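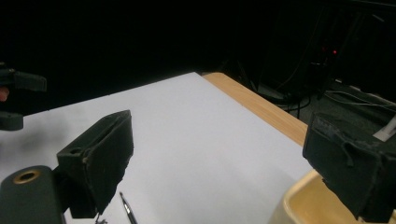

Ghada Fakhoury
Staff reviewer, tools and teaching kits

Search reviews Go

I've been living with the Skuvamen hand-held grippers since July, and I've grown fonder of them than I expected to. You hold one in each hand, do the chore yourself, and the recording becomes a lesson for the robot. My table had a pen and a pale yellow bowl on it, nothing fancier, and I still lost whole evenings to it!

The dark padding on the fingers is my one real grumble. It's scuffed and a bit ragged at the edges, and there's a flap hanging off the front of one finger that I keep meaning to glue down. The grip itself is lovely, though - wide enough for a bowl rim, gentle enough for a pen.

Nazanin Farahani, who shares the bench with me, prefers the Flumport remote arm and its joystick. I gave that a fair try and managed 41 demonstrations before supper, with sore thumbs. By hand I've now saved some 1,000, and my wrists are fine (do take breaks, all the same). If you're patient and have a decent table, buy the pair and order spare pads with it.

Share 41 Comments 6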